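Tia Mellor
@tiamellor

Thread on shoe tidying as a robot task, and why I think it tells you more about home automation than folding a T-shirt does. I do manipulation testing for a living. Long, sorry.

1/
The chore as a person would state it: put the shoes on the rack, in pairs, toes the same way. A child can do it by the age of 4. Nobody writes a manual for it.

2/
As a machine task it splits into finding each shoe, deciding which two belong together, picking one up without bending or dropping it, turning it to face the right way, and setting it down beside its partner on a shelf that may have another shelf directly over it.

3/
Finding is close to solved. Current vision models will locate a slide sandal on carpet under ordinary room light nearly every time. Pairing is fair. Left and right of the same model get confused when the shoe is seen from the heel.

4/
Picking up is where the type of shoe matters. A sneaker has a collar you can hook a finger into. A chunky slide has a thick strap with an open gap under it, and the grip you want depends on which way the shoe is lying.
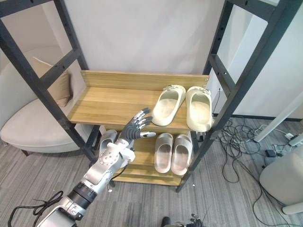
Photo: Alfie Entwistle / Musley

5/
Two tiers, slides on both. The upper shelf is the easy one: open above the shoes, and a back panel that works as a stop if you push a shoe too far in. The lower shelf is recessed under it, so a hand that comes down from above has nowhere to go.

6/
A person reaches into the lower tier with the wrist low and the palm sideways and never thinks about it. An arm with a thick wrist housing has to plan for the housing as well as the fingers. In the Musley trials most lower-shelf failures were the wrist touching the upper board.

7/
The shelving uprights on either side count too. Look at how close the right cream slide is to the black post. To grasp that shoe from its outer side you need finger clearance that isn't there. You go in from the strap or the inner side, or you move the other shoe first.

8/
Alfie ran 300 placements on the Wragg controller with mixed footwear. Upper shelf: good enough that I stopped watching. Lower shelf: it needed a person to step in often enough that you would have done the job yourself.

9/
Speed. A slide onto the upper shelf took 8 seconds from grasp to release. I can do a pair in 3. I don't care much about this number. If it works while I'm out, it can take all afternoon.

10/
Recovery is what I do care about. A shoe placed slightly crooked is fine. A shoe with its front hanging a little past the edge is fine until something brushes it. The controller scores both as "placed" and moves on. It has no idea of "nearly."

11/
Five-fingered hands vs. simple grippers: for slides I'd pick the hand, narrowly. The thumb can go under the sole while the fingers press the strap. For sneakers a plain two-jaw gripper is cheaper and did as well in our tests.

12/
Someone will ask about Stendent, who have been showing a hallway tidying clip. I've seen the clip. Single-level rack, shoes already facing out, plenty of room between pairs. Fair demo of grasping. It doesn't tell you about a lower shelf.

13/
Cables on the floor are a separate problem and a worse one. A fixed arm can ignore them. A mobile base can't, and most homes have a tangle near at least one outlet.

14/
So, can a machine do this chore yet? Open rack, one level, soft slides, fixed arm: yes, slowly. Ordinary two-tier rack squeezed into a shelving frame: half of it.

15/
Next up is Trellamberg's slimmer wrist on the same controller. Lower shelf only. First runs are Thursday and I'll add the numbers to this thread, including the bad ones.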